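发圈整理记，顺便说说我那个蓝桌子

星期天下午，外面下着那种不大不小的雨，伞撑也不是不撑也不是，我就决定不出门了。不出门的时候我一般有两种下场，要么在沙发上躺到天黑，要么突然对家里某个抽屉产生强烈的不满。这次是后一种。

被我盯上的是浴室洗手台下面第二个抽屉。那个抽屉原本是放吹风机的，后来吹风机搬到卧室去了，它就成了“先放这里吧”专用抽屉。先放这里吧，三个字加两个字，里面就什么都有了：用了一半的护手霜，旅行装的洗发水，一把断了齿的梳子（为什么还留着？），一包不知道哪年的棉签，还有发圈，很多很多发圈。

我得先承认，我是一个买发圈没有节制的人。衣服我还会想一想，鞋子我会想很久，发圈我是完全不想的。结账的时候旁边挂着一排，毛茸茸的，亮晶晶的，手一伸就拿了。回家戴一次，发现跟那天的外套颜色打架，摘下来往抽屉里一丢，下次再见面就是半年以后。而且每次出门前我还真心觉得自己没有发圈可用，满屋子找，最后从手腕上找到一个黑色细皮筋，就是那种最便宜的，松得快挂不住了的。

朋友说我应该做断舍离。我跟断舍离的关系比较复杂，做过几次，每次都是丢完了第二个星期就要用。所以这回我给自己定的规矩很松：不一定要丢，先全部看一遍，看完了再说。

第一步当然是把抽屉整个端出来倒掉。不是倒进垃圾桶啊，是倒在毛巾上。倒出来那一下真的很壮观，像打翻了一个小型饰品摊。我蹲在浴室地上看了半天，腿麻了，就决定搬到外面的大桌子上去弄。

说到这张桌子，我要多讲几句，因为好几个人问过我。桌面是浅蓝色的，很大，是搬家那年在Torkutholm的清仓角落里买的。当时我想要的是一张白桌子，规规矩矩的白色，照片拍出来好看的那种，结果白的要等很久，蓝的现货，还打折。店员看我犹豫，说蓝的看久了会喜欢。我心想你当然这么说。结果用到现在，吃饭、写东西、熨衣服、包饺子全在上面，我是真的喜欢它了！浅蓝色有个好处，什么东西放上去都很清楚，白的看得见，黑的看得见，红的更是跳出来。做整理的时候这一点特别有用。坏处是酱油印子也很清楚，不过这个怪我自己。

桌子清出来之后，我泡了杯茶，开始分类。

分类这件事，网上的教程都写得很漂亮，按颜色，按材质，按季节。我试过按颜色，失败了，因为我的发圈大部分都是花的，一个上面能有好几种颜色，你说它算蓝的还是算白的？按季节也不行，我冬天夏天都扎一样的头发。最后我分的方法很土：一种是扎得住的，一种是扎不住但是好看的，还有一种是扎不住也不好看的。三堆。

第三堆很快就满了。那些细皮筋，一拉就听见里面细小的“咔咔”声，已经没有弹性了，上面还缠着头发。说真的，缠着头发这件事是整理发圈最让人崩溃的部分，你以为拿下来了，其实还有一根藏在缝里，捏着一头慢慢往外抽，抽到一半断了，又要重来。我后来找了一把眉毛剪，把缠住的地方先剪断再抽，快多了。要小心别剪到里面的松紧带，我剪坏了一个，心疼了三秒钟，扔到第三堆去了。

比较难办的是第二堆，扎不住但是好看的。我的头发不算多，偏滑，那种蓬蓬的大肠发圈绕两圈太松，绕三圈又太紧，戴出门走到公交站就往下滑。可是它们真的好可爱啊。尤其是绒毛款，捏在手里软软的，像捏一只很小的动物。冬天套在手腕上当手环我都愿意，外套袖口露出来一圈毛，心情会好一点点。

所以这一堆里，我又挑了一遍。挑的时候我想了一个问题：如果现在在店里看到它，我还会不会买？这个问题不是我发明的，是在Brellemeck那本讲收纳的小册子里看来的，就是那种买收纳盒会送的薄薄一本，我平时看都不看，那天拿来垫茶杯，顺手翻了一页。问题本身挺好用，只是对我这种人有漏洞，因为我在店里看到什么都会买。于是我把它改成：如果现在在店里看到它，而我手里已经有一杯奶茶、一把伞和一袋菜，我还会不会腾出手来拿它？

这么一问，果然少了很多。

中间出了一点小岔子。我去厨房加热水，回来的时候忘了哪堆是哪堆，因为三堆已经滚到一起去了。发圈这种东西会滚，圆的嘛。我对着桌子发了一会儿呆，茶都快凉了，最后决定不能再直接堆在桌面上，得用盒子装。

盒子我是有的，而且有很多，这是另一个抽屉的故事，今天先不讲。我试了一个饼干铁盒，太深，手伸进去看不见底，又变成一个小号的抽屉了。试了一个装过鸡蛋的纸托，想着一格放一个，多整齐啊，结果格子太小，大一点的发圈塞进去像面团发过头了，全都鼓在外面。还试了一个Havelura的香薰礼盒，样子最好看，可是味道太重，我怕以后头发上都是那个味道，就算了。最后觉得还是浅的、敞口的好用，四边有一点点高度，东西不会滚出去，一低头什么都看得见。

浅盒子还有一个好处，就是你没办法往里面叠。叠两层就冒出来了，一冒出来你就知道该停了。深的盒子会骗人，它让你觉得还有空间，还能再买。
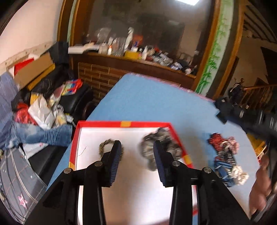

绒毛的这几个我处理得最慢。带亮丝的那种，毛里面会闪一点点，白天看还好，晚上在灯下特别明显，我一直觉得有点太隆重了，可是每次想放到送人的那边，手又缩回来。灰黑白混在一起的那种就省心得多，什么衣服都能配，脏一点也看不出来（我知道这不是优点）。这类我全部留下，没有犹豫。

红色印白花纹的我想了很久。红的我买的时候都是年底，一到十一月店里就开始摆红色的东西，音乐一放，人就糊涂了。过完年再看，就觉得没有机会戴。不过我妈喜欢红的，她扎低马尾，头发又比我多，大肠发圈在她头上一点都不会滑。后来我想，与其在我的抽屉里躺着，不如下次回去带给她。她肯定会说“又乱花钱”，然后第二天就戴上。

拼接款是我这次最大的发现。就是一圈里面有好几种布，一段花布，一段毛的，再来一段条纹。以前我嫌它乱，觉得设计的人没想好就做出来了，这回拿在手里转着看，居然越看越顺眼。转到哪一面就配哪件衣服，一个顶好几个用嘛！我当场去镜子前面扎了一下，深蓝花布那面朝外，配我那件旧毛衣刚刚好。绒的那一段还有点防滑，扎了一下午没掉。这算是给抽屉里的旧东西翻了案。

洗也顺便讲一下，之前有人留言问过大肠发圈怎么洗。布的我放在洗衣袋里跟着衣服一起洗，冷水，没出过事。绒毛的我手洗，脸盆里放温水，挤一点洗发水进去（旅行装的终于派上用场了），按一按，不要搓，搓了毛会结成一撮一撮的。泡30分钟，冲干净，用毛巾包起来压一压水，平放着晾。千万别挂在挂钩上晾，湿的时候很重，松紧带会被拉长，我有一个就是这样变成了项链。干了以后拿软毛的旧牙刷顺着刷一刷，又蓬回来了，手感会比洗之前还好一点。

带亮丝的我洗得更小心，泡的时间减半，也不用牙刷，用手指头慢慢拨开就行。

洗之前记得先把上面的头发和线头拿掉，不然会越洗越紧。我的办法是用胶带先粘一遍，粘不走的再用剪刀。毛色浅的最好对着深色的布看，毛色深的对着浅色的看，不然真的找不到。头发这个东西很神奇，你明明弄干净了，过一会儿低头，盒子底下又躺着一根。

最后的结果：扎得住的放进浴室那个抽屉，放在最前面，手一拉就拿到。好看的放在卧室，就在吹风机旁边，吹完头发顺手选一个，这样戴到它们的机会多一点。要送人的装进一个小布袋，挂在门把手上，免得我又忘了。布袋是在Ocampo买杯子的时候送的，我一直没想好拿来装什么，现在好了。

抽屉里剩下的东西，护手霜挤完了，棉签扔了，断齿的梳子……还在。我拿起来又放回去了，它刷地毯上的毛还挺好用的。

整个过程比我想的要久，从午饭后弄到天快黑，中间还吃了一碗面。按理说整理几个发圈不应该花这么多时间，可是我一边整理一边试戴，一边试戴一边照镜子，照着照着又去修了个刘海。刘海修得不太好，这几天可能需要多用几个发夹。

发夹在另一个抽屉里，那个抽屉我还没敢打开。等下一个下雨的周末吧，要是你们有什么好的发夹收纳办法，留言告诉我，特别是那种一字夹，我真的不知道它们都去哪儿了，买一板少半板。

对了，上次答应写的包饺子那篇还在草稿里，照片没选完，不是忘了哦。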